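Recording a small gig for a podcast: desk feed or room mics?

Posted in Live Sound and Recording
March 25, 2023

Rohani Liew

I help with a monthly podcast that covers live music in our town, and up to now it has been mostly interviews. The Celstead, which is a 100 capacity room above a pub, has said we can record whole sets there if the bands agree. The first one is a four-piece: drums, bass, guitar and a singer who also plays keys.

My problem is what to record from. The house engineer offered me a stereo feed from the desk. I tried this in November with a different band and it sounded wrong. The vocal was very loud and dry, the keys were clear, and you could hardly hear the guitar or drums. There was no crowd at all, so the gaps between songs sounded like somebody had switched the recording off.

I have a handheld recorder with built-in mics and two line inputs, and a laptop with free editing software. I can borrow a pair of small condenser mics but I don't have an interface for them. Should I use the desk feed again, put the recorder in the room, or try to do both? And where do I stand?
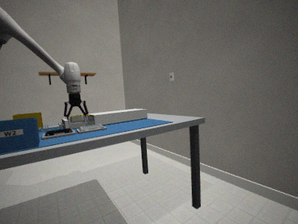 Thread length: 4 min read

Two notes after the first comments. The desk is digital but an older model, and the engineer doesn't know if it can record separate channels. The band are happy for us to use three songs in full and talk over the start of a fourth. We are not selling it.

Eilif Dahlgren

Do both. What you heard in November is normal for a small room. The engineer only puts into the PA what the room needs. A guitar amp and a drum kit are already loud enough in a place that size, so very little of them goes through the desk. The vocal and keys have no other way of being heard, so they fill the feed.

The room recording has the opposite fault. It has plenty of drums and guitar, and the voice is a bit blurred. Put the two together and they cover for each other.

Feed the desk into your line inputs and record the built-in mics at the same time, if your recorder allows four tracks. Check the manual, as some switch the mics off when you plug something in. If yours does, you will need a second recorder for the room.

Put the mics near the desk, on a tall stand so they are above people's heads. If the desk is in a corner or under a balcony, move forward and towards the middle. Don't stand next to the bar. Glasses and card machines come through far more clearly than you expect.

Set the level during the loudest song of the soundcheck, then turn it down so that the peaks reach -12. Bands play louder once the room is full. Record at 24 bit and you can bring it back up afterwards without any trouble.

Ask for the feed at line level and ask whether it comes before or after the main fader. You want it after, so that it follows his mix. Bring your own cables and a spare of each.
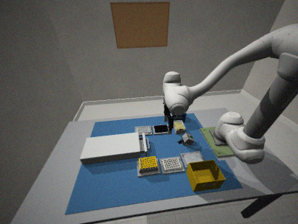

Lining the two recordings up is the part that takes the time. Sound travels slowly enough that a mic at the back of the room hears the snare later than the desk does, and if you leave it like that you get a slapping echo on the voice. Zoom in on a sharp sound, such as a stick click, and slide the desk track later until the two match. Check again at the end of the set, because two separate machines drift apart over an hour. I colour my tracks so I don't move the wrong one. The room is blue like the mat on the table in the picture above, and the desk is orange like the square on the wall. Start with the room track at a comfortable level and raise the desk track until you can follow the words, then stop there. Most people add too much of it.

Leave the applause in, and fade it under your presenter's voice.

Mirko Mazza

just use your phone, modern ones are fine. I did Herken at the Dalen that way and put it on our show and had no complaints. Stand at the back, don't clap.

Steinar Juhl

I'd agree with Eilif for the most part, but ask about the desk again. Many older digital desks have a USB socket that sends every channel to a laptop. Find the model number on the front or back and look it up. If it works you would have the drums and guitar separately too, provided they have mics on them. Ask the engineer to put one on the guitar amp even if he keeps it out of the PA.

For the borrowed condensers you would need phantom power. If the desk has two spare inputs, the engineer can plug them in there, point them at the audience and keep them out of the speakers. That gives you the crowd, already in time with the rest apart from the distance.

Get the permission in writing. A short email from the band naming the songs is enough to show they agreed to the recording. Covers are a separate matter, as the band can't give you permission for a song they didn't write. When we recorded Trarnau, one of the three songs we picked was a cover and we had to swap it after the episode had been edited.

Rohani Liew

Thanks all. My recorder does four tracks, I've checked. I will ask about the USB socket when I go in to look at the room. The engineer, Bence Magyar, has said he can put a mic on the guitar amp.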